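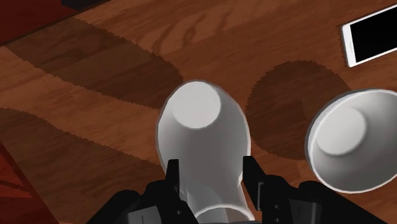 夹爪的指尖对中，多久要重新做一次？

每次更换指尖、拆过连杆螺钉或者发生过碰撞之后都要做，平时每运行200小时核对一次。

4.3 两指夹爪的对中与仿真核对

本节适用于装在Vonirik机械臂上的Plisar两指夹爪，控制端软件为Pimutex。修订日期22/08/2020，取代旧版第4.3和4.4两小节。旧版写着“装好即可使用，无须调整”，请不要再照那句话做。

开始之前

备好内六角扳手、薄纸条、软布和一件校准件。校准件用表面光滑的圆柱，随机附带的那根就行。Coughlan的第三方校准件也能用，但它的包装上印的“免校准”三个字没有说明免的是哪一步，我们按要校准处理。

小心：两指之间是夹伤区。第1至第5步全程断电，指示灯熄灭后再伸手。软件里的“暂停”不等于断电，暂停状态下手指仍可能动作。

机械对中

1. 按下急停，关闭控制柜电源，等指示灯熄灭。

2. 用软布擦净两侧指尖的内表面。指尖上有胶渍或粉末时，后面量出来的数都不可信，不用急着往下做。

3. 检查连杆上的小紧固件，左右两侧都要看。松动的先取下，清理螺纹，再按附录B的力矩拧回。不要凭手感“再紧半圈”，连杆一旦别住，对中就做不准。

4. 用手把两指慢慢合拢，比较指尖的高度和角度。从斜前方看，透视会让一侧显得更高，应该从正前方看，再从正上方看一遍。

5. 在两侧各夹一张薄纸条，合拢后轻轻抽。两边阻力应当接近。一边抽得动、一边抽不动，就松开偏紧一侧的指座，调整后重做第4步。

6. 离开夹伤区，恢复供电，松开急停，在Pimutex中打开“夹爪”页，点“归零”。归零完成后，读数应落在568与600之间。超出这个范围，回到第3步。

注：Pimutex在归零后会显示绿色的“良好”。这个提示只说明编码器有读数，与指尖是否对齐无关。我们见过装反了指尖照样显示“良好”的情况。请以纸条和读数为准。

仿真核对

机械部分做完后，再到仿真里核对抓取位姿。仿真能查出接近方向选错、手指张开不够这类问题，摩擦和打滑它查得不太准，不要拿它代替上机试抓。

1. 载入桌面场景，选白色花瓶作为目标。光滑的鼓腹形状很适合用来挑毛病：指尖高度差一点，接触位置的直径就变了。

2. 把视角切到夹爪一侧，让两根黑色手指分列在瓶身两边。单看这个视角，手指像是已经贴住瓶子，其实判断不了。指尖和瓶身在画面上重叠，可能只是前后遮挡。

3. 打开“接触点”列表。两侧各有记录才算接触，只有一侧有记录时，把目标位姿往另一侧挪，再查一次。

4. 关掉阴影后再看间隙。默认渲染下，木纹桌面上的阴影边缘带锯齿，瓶身轮廓也由短直线段拼成，都不能拿来量距离。要量就用测距工具，选碰撞模型，不选显示模型。

5. 检查旁边的物体。场景里右侧还有一只白碗，再往后是一部手机。手指张开时外侧连杆会向外摆，常被漏掉的就是连杆与碗之间的余量。在“碰撞对”里把碗和两侧连杆都勾上，默认设置只勾了指尖。

6. 从张开到合拢完整跑一遍，保存日志。

注意：日志里没有碰撞记录，也有可能是碰撞检测没开。先故意把夹爪移进碗的位置，确认软件会报错，再撤回来做正式核对。这一步要多花几分钟，值得花。

上机试抓

先用校准件，速度调到最低，一只手放在急停旁边。试抓顺利再换实际工件。易碎的器皿放在最后，桌面垫软垫。

夹持力从最小值往上加，每次加一档。抓起后停住，观察工件有没有下滑或转动，再决定加不加。宣传页上说夹持力“自动适应任何材质”，本手册没有找到支持这句话的测试记录，请一律手动设定。

常见情况

报警1601：左右手指位置不一致。多数资料建议直接清除报警。清除以后能继续运行，但原因还在，过一阵又会出现。应断电后从机械对中的第3步查起。

归零读数每次不同：先查供电和接头，再查连杆。连续归零最多五次，仍不稳定就停用送检。

仿真里抓得住，上机抓不住：核对仿真所用的指尖型号。从11月起出厂的指尖外形有改动，旧模型文件没有随软件自动更新，文件名也没变，只能打开看尺寸。

一侧指尖磨损明显：成对更换。只换一侧，对中无法保持。

记录

每次对中后，把归零读数、更换过的零件和操作人签名写进设备记录本。软件自带的记录会在升级时清空，至少目前的版本如此，纸质那份要留着。

下一节：4.4 线缆与接头检查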